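About Varer

Home / About / Our shop

Varer makes bedroom and storage furniture. Dressers, beds, bookcases, nightstands, the odd wardrobe when somebody talks us into it. All solid wood, all built to order in one building by a small crew. No showroom. Well, sort of one, see further down.

How it started

Two brothers, Satish and Deepak Vishwakarma. Satish was building kitchen cabinets for a contractor and hating it, mostly the particleboard. Deepak was doing deliveries for a big furniture chain and saw what came back. Drawers with the bottoms fallen out. Beds that squeaked after a year. He'd bring the worst ones home and Satish would take them apart in the garage and get mad at the staples.

So they built a dresser. Then one for their aunt, who wanted it shorter, then one for a friend of hers who wanted it taller. That dresser is still in the line, a bit changed. We call it the Jisberg. The garage lasted two winters. After that a rented bay behind a tire place, and now the building we're in, 3,000 square feet, which sounded huge when we signed and isn't.

We started numbering pieces once we moved in. Number stamped on the back edge of the top drawer, or under the center rail if it's a bed. Last one out the door before this page got rewritten was 1,057. The garage pieces don't have numbers. If you own one of those, Satish would like to see it, and will probably want to fix something on it.

What we make

The Jisberg dresser. Three widths, two heights. Dovetailed drawers front and back, solid wood drawer bottoms unless you order the wide one, then it's plywood because a solid bottom that wide moves too much. Wood runners, waxed. We'll put metal slides in if you ask. People with bad wrists ask, and they're right to.

The Chauhan bed. Named for our mother's family. Low headboard, slightly tilted so you can read against it, no footboard. The side rails hook into the posts with steel hardware and the whole thing comes apart with one wrench (we send the wrench). Center support on queen and up. Slats are included, they are not an extra, we got tired of seeing that on other peoples price lists.

The Pendthorpe bookcase. Fixed shelves at top, middle and bottom, the rest move. Shelves are thick. Deepak loads the first one of every new width with old phone books and paint cans and leaves it for a month. If it sags we add a front edge strip and do it again. The widest you can get it is 49 inches and that's why. People write asking for wider. We'll build you two and bolt them.

Nightstands, to match any of the above. One drawer or two. The two-drawer has a slot in the back for cords.

Wardrobes, now and then. They take over the whole shop, so only one at a time, and there's a wait.

What we don't make: sofas, anything with foam, office chairs, cribs. Not set up for it. Cribs have testing rules and should. Ask us for names, we know good people for most of it.

Wood

Walnut, cherry, white oak, maple. Ash sometimes. We buy from a family mill a few hours north and from one distributor when the mill's out. Boards sit in the shop a while before anyone cuts them so they settle down to indoor air. That's a chunk of the lead time right there, and it can't be rushed, we tried it once on a rush order and the door panels cupped.

Knots: small tight ones stay in, on sides and backs. If you want none at all say so at the order stage. It costs more, we go through a lot more board.

Cherry goes darker. Everybody gets told this and everybody emails in the first summer anyway. Move your lamp around for the first few months or you'll have a pale ring where it sat.

Finish

Hardwax oil on most things. A water-based clear coat on anything going in a kids room or next to a sink. No stain on walnut or cherry, ever. Oak and maple we'll tint if you want, four shades, and we mail sample blocks before anything is cut. Two dollars postage, blocks are yours to keep. Use them as coasters, we do.

You can fix the oil finish yourself. Rag, a little oil, wipe it off, leave it overnight. A small tin goes out with every order, and it lasts years if you put the lid back on properly.

Who works here

Satish runs the bench side. Drawings, joinery, final say on which board goes where. He picks the drawer fronts so the grain runs across all of them, and this takes him longer than it should.

Deepak does the orders, the phone, the truck, the website. He wrote this page, at lunch, so blame him. Also does most of the sanding in January when things are slow.

The rest of the crew: two bench hands, one finisher, and a part-timer who comes in for crating and has become better at dovetails than Deepak, he admits it. Everybody learns every station except spraying. Spraying is one person, in the booth, with the fan on and the door shut.

Picking a color for your room
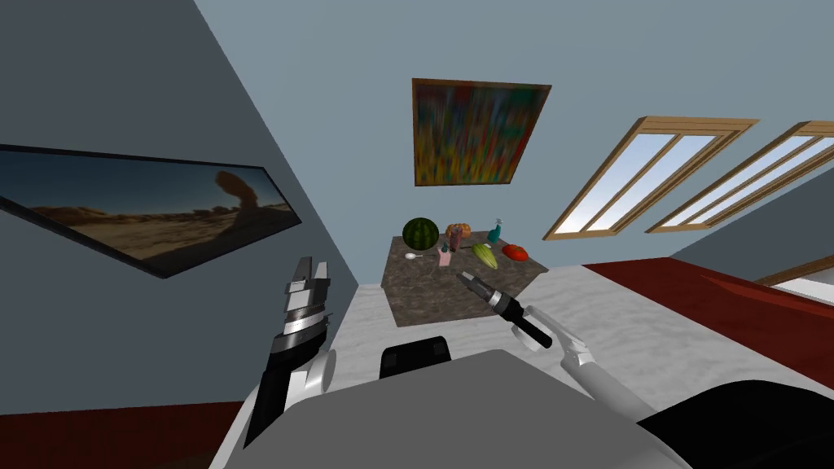
Most of our emails are about wood color. Not joints, not price. Does walnut go with my floor, will oak look yellow, do I have to match the trim. Short answer, no, you don't have to match. Deepak's rule is to look at what wood is already up in the room, the trim and the frames, before you look at the floor, since the floor gets a rug half the time anyhow. Windows in light brown wood, a painting in a thin brown frame, those already get along fine with plain oak or natural cherry, and a pale blue-gray wall will take either one. A wall in dark slate gray is harder on walnut. Big dark dresser on a dark wall, you lose the edges of it, so go lighter there or use a smaller piece. Same if there's a dark stone top in the room, one heavy dark thing is usually plenty. And strong art, like a canvas with streaks of red and yellow and green, we'd keep the furniture under it quiet. Straight grain, wood knobs. Send us a few phone snaps in daylight with the lights off. We'll mail blocks that we think are close plus one you didn't ask for. People pick that one a lot.

Visiting

The front corner of the building has one of each piece in it, that's the sort-of showroom. By appointment, weekdays after 3 p.m. once the loud machines are off. Closed Sunday, no exceptions, both brothers have kids in soccer. Park on the gravel side. Wear real shoes. You're welcome to pull the drawers out all the way and look underneath, please do, it's how Satish judges other people's furniture and he figures it's only fair.

Kids fine, dogs no. There's sawdust on everything and dogs eat it.

Ordering and wait times

Email or call with the piece, size, wood. We send a drawing and a price, you send it back signed with half down. Then it goes on the board. Wait is posted on the order page and we change it when it changes, up or down. Wardrobes have their own line.

Changes are free until wood is cut. After that we'll talk. Deepak calls before cutting day to check nothing's moved, measure your door one more time please. And the stairs, and the turn at the top of the stairs. A Jisberg in the tall size has gone back down a staircase more than once.

Delivery is us, in our truck, if you're in range. Two people, we carry it up, put it where you want it, level it, take the blankets away. Outside of that it goes by a blanket-wrap carrier we've used for years. Slower than freight but stuff arrives in one peice.

If something goes wrong

Call. Joints and frames are covered as long as you own it, and if you hand it down, as long as they own it too. Read us the stamped number and we can pull the sheet with the wood, the date and who built it. Finish wear isn't covered, it's meant to wear, but we'll tell you how to touch it up. Damage in shipping, take a photo before you unwrap the rest.

Drawer sticking in July is humidity. Rub some candle on the runner. If it's still sticking in October then call and we'll plane it, bring us just the drawer, leave the dresser at home.

Offcuts

We burn some in the shop stove. The good short pieces go in a bin by the door, free, take what you like. The high school wood class gets first pick when school's in. Walnut goes fast.

Want to work here

We hire maybe once every couple years. Send a note and a photo of something you built, doesn't matter what, a birdhouse is ok. Tell us what's wrong with it. Satish reads all of them, usually late at night, so the answer might come at a strange hour.

Phone's on the contact page. If it rings out we're running the planer. Leave a message, Deepak calls back same day, next morning at the latest.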